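阿姆索普医院老楼食堂重新开张 午间又闻汤香

停了大半个夏天的阿姆索普（Amthorpe）医院老楼食堂，终于又开门了。11月7号那天上午还不到十一点，一楼走廊里已经站了不少人，有穿着白大褂的，有推着输液架慢慢挪过来的，也有提着保温桶、从肯登（Kendden）那边坐早班车赶来陪床的家属。大家隔着玻璃门往里张望，看新刷的墙，看换了位置的打饭窗口，看靠窗那一排原先总也擦不亮的长桌子。门一开，里头的热气扑出来，站在前头的一位老太太说了句：“还是那个味儿。”后面的人都笑了。

说起这个食堂，在镇上住得久一点的人多少都有些感情。它不大，菜也谈不上精致，可是它开门早，关门晚，价钱公道，多年来不光医院的职工在这里吃，附近的邮递员、修路的工人、放了学没人接的孩子，也常常进来要一碗面。许多人家里添了孩子，头一顿像样的饭就是在这儿吃的；也有人是在送走亲人的那个早上，被值夜班的护士领进来，坐在角落里喝完了一碗粥。这样的事情，问十个人，大概能听到十种讲法，而且每一种都要讲上好一阵子。

今年入夏以后，食堂的下水管道接连出了几回毛病，后厨的地面一到雨天就返潮，医院下决心把它停下来彻底修一修。原先说的是9月份就能完工，后来拆开地板，发现底下的老管子比图纸上画的要绕得多，工期只好往后推。那段日子里，医院在停车场边上搭了个临时的供餐点，卖盒饭和包子，味道倒也不差，就是没有地方坐。天气好的时候，大家端着饭盒在花坛沿上一坐，边吃边聊；赶上刮风下雨，就只好各自端回办公室和病房去了。有位在放射科干了许多年的大姐说，那阵子她才发觉，原来自己跟别的科室的人说上几句话，全靠中午这一顿饭，食堂一关，好些熟人竟然整月整月地见不着面。

这回承接改造的是奎罗斯（Queiroz）装修行，一家在本地做了多年的小铺子，平常主要给人修厨房、铺地砖。他们的工人没事也爱在医院食堂吃饭，接下这活儿以后格外上心。后厨的地面全部重做了坡度，水能顺顺当当地流走；灶台往里挪了一截，过道宽敞了，推餐车的人不必再侧着身子走；洗碗间添了一扇窗，过去那里一年到头都要开灯，如今上午就有太阳照进来。桌椅大半还是原来的，打磨过，重新上了漆，坐上去不再吱呀作响。有人舍不得旧模样，特意去找自己常坐的那张桌子，摸一摸桌角上的豁口还在，这才放心去排队。

整个工程花了2,790个工时，算下来比当初的计划多出不少，多出来的大都用在了那些绕来绕去的管子上。医院后勤部门在门口的告示里向大家道了歉，也道了谢，措辞很诚恳，末尾还附了一张新的开饭时间表：早饭照旧，午饭提前半个钟头，晚饭则往后延，好让下了手术台的医生和接晚班的护士都能吃上热的。告示贴出来没多久，就有人在空白的地方用铅笔添了一行小字，问星星点点撒在豆腐上的那种辣酱还有没有。第二天，底下多了一个“有”字。

菜单也有了些变化。主菜每天12样，轮着来，其中总要留出几样清淡软烂的，给刚能吃东西的病人和上了年纪的家属。汤还是老三样，番茄汤、冬瓜汤和萝卜骨头汤，掌勺的师傅说，别的都可以商量，汤不能动，动了要挨骂的。新添的是一个粥档，设在进门右手边，从清早一直开到夜里，小米粥、南瓜粥、白粥换着熬，配咸菜和煮鸡蛋。蔬菜仍旧由尼洛夫（Nilov）农场送来，每天天不亮就到，萝卜上常常还带着泥。开张那天送来的是一车大白菜，后厨用它做了醋熘白菜和白菜粉条，还不到十二点半就卖光了，来得晚的几位只好改吃茄子，嘴上抱怨，盘子倒也吃得干干净净。

价钱方面，大家先前有过一些担心，怕修得这么像样，饭菜要跟着涨价。好在医院把话说得明白，职工和住院病人的餐价一律不变，陪床家属凭病区发的小卡片，也按同样的价钱吃。外面来的客人稍微贵一点，可一碗面加一个鸡蛋，比起街对面的小馆子还是便宜。有位常年在这一带送报纸的老先生特意问了窗口里的姑娘，自己算不算外面来的，姑娘想了想，给他多舀了一勺汤。

开张头一天，新墙上还挂出了一些照片。有的是从老相册里翻拍的，能看见早年食堂门口停着的自行车和排队的人；有的是各科室自己送来的，拍的是平常上班的样子，有药房的柜子，有洗衣房晾着的被单，有凌晨的急诊走廊。院里的想法很简单，来吃饭的人难免要等人、等消息，墙上有点东西可看，时间会过得快一些。

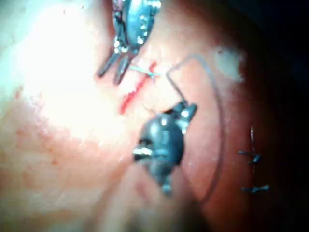 手术近景：器械与一小段浅蓝色缝线。

过道那头还摆了一张矮桌，桌上放着本子和笔，让大家写写对食堂的意见。头一天收到31条，后勤部门的人当晚就念了一遍。有说粥太烫的，有嫌粥不够烫的，有请求把收音机的声音开小一点的，也有人认认真真写了半页纸，讲自己母亲做的酸豆角应当怎么腌，字迹工整，最后还留下一句，如果需要，可以来教。夹在中间的一页是孩子画的，画着一个很大的碗，碗里有三个鸡蛋，旁边歪歪扭扭地写着“谢谢叔叔阿姨”。后厨的师傅们把这一页拿走了，眼下就贴在粥档后面的瓷砖上。

午后两点来钟，人渐渐少了，太阳斜着照到靠窗的桌子上。几个刚换班的护士围坐在一起，饭早就吃完了，谁也没急着走，商量着周末要不要去肯登看灯会，又说起从前食堂里养过的那只黄猫，争论它究竟是冬天来的还是春天来的。旁边桌上一位从外地来陪床的中年人听了半天，也插进来说，他家里也有一只，一模一样的黄，这几天托邻居喂着，不知道瘦了没有。说着说着，有人给他倒了杯热茶，又把剩下的半包饼干推了过去。

据院方介绍，接下来还有3件小事要办：一是门口台阶旁边的坡道要再加一道扶手，方便坐轮椅的病人；二是给夜班职工设一个自取的热饭柜，晚上窗口关了也有东西吃；三是把院子里那块空着的花坛收拾出来，开春种些葱和香菜，厨房随用随摘。花坛的事已经有好几位住得近的老人报了名，说别的帮不上，浇水拔草总还是会的，连种子都有人提前送来了，用旧信封装着，封口上写了“香菜，别种太深”。

食堂每日早上六点开门，供应到晚上九点，粥档延长到夜里十一点。从医院正门进来，过了挂号处往左拐，顺着走廊一直走到底就是。陪床家属的餐卡在各病区护士站领取，出院时交回即可。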